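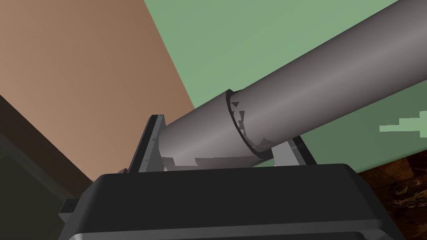

Fesiton kitchen set, student release

Simulated kitchen episodes collected by the Manance robotics club for the spring project course. Maintained by Elmarie Molefe. Last edited 2022-10-09.

What is in it

670 episodes, all rendered, no real hardware. A two-armed robot is driven by a student through a teleoperation rig and has to open or close one thing in a furnished room: a cabinet, a drawer or an appliance door. Students worked in pairs, one driving and one keeping the log. Each episode has camera video, joint positions for both arms, gripper commands and a one-line instruction written by the pair.

416 of the episodes are cabinet doors. We started with those in April and they are the most uneven part of the set, because everybody was still learning the controls.

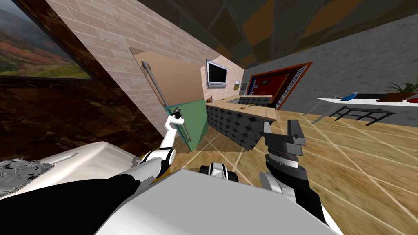
For door episodes the instruction names the door and nothing else. It does not say which arm to use. Most pairs settled on one arm for the handle and parked the other one open, well away from the furniture – please don't read that as a rule of the task.

Rooms

Layouts come from the Inik room generator, with our own changes to door hinges and handle sizes. Wall, floor and ceiling textures are drawn at random, so some rooms look odd. Camera tilt was not corrected, and we do not plan to correct it.

Folders

episodes/ – one folder per episode, numbered
logs/ – the pair's notes, typed up as written
splits/ – train and test lists, split by room
tools/ – the Swanepoel viewer and a script to resample joint data

Known problems

Shadows and surface shading can be blocky at close range, most often in the wrist views. Object meshes sometimes overlap slightly when a gripper closes on them. The success flag was set by hand by the student keeping the log, and 2 pairs used it differently from the rest (they marked a door as open at the first movement). Their episodes are listed in logs/flags.txt.

Use

Free for coursework and club projects. If you add episodes, keep the numbering going and send the log with them. Questions go to Elmarie through the club mailing list.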